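Plirngate clothing swap back on Monday, and this time please fold

The swap at the Koskela building is back on Monday, doors at 4, and I could not be happier about it! Last time we took in 761 pieces (I still have the tally sheet on my fridge) and more than 82 of them were pants, which is a lot of pants for one small room and two rails.

So the big change this April is that pants won't be hung up at all. They get laid out flat, legs together or close to it, and then folded into the piles by size. 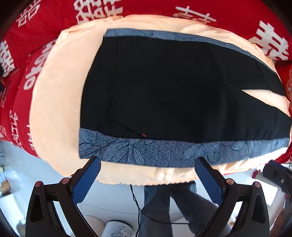
I was a hanger person for years and I grumbled when this came up, but I've been trying it at home all week and I'm sold. You spot the creases right away, you can smooth a leg with your hand, and a plain black pair doesn't vanish between two coats. Patterned pieces are welcome too – leaves, flowers, whatever you've stopped wearing.

Drop-off is at the Rorkberg Street side, same as before. Bring things clean, and check the pockets, please.

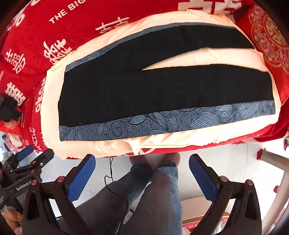 2 min read

Jalell, the coffee place next door, is staying open late for us, so you can get something warm while you wait. Each person can take home 4 pieces to start with, then it's a free-for-all for the last half hour. Kids' clothes have their own table by the window.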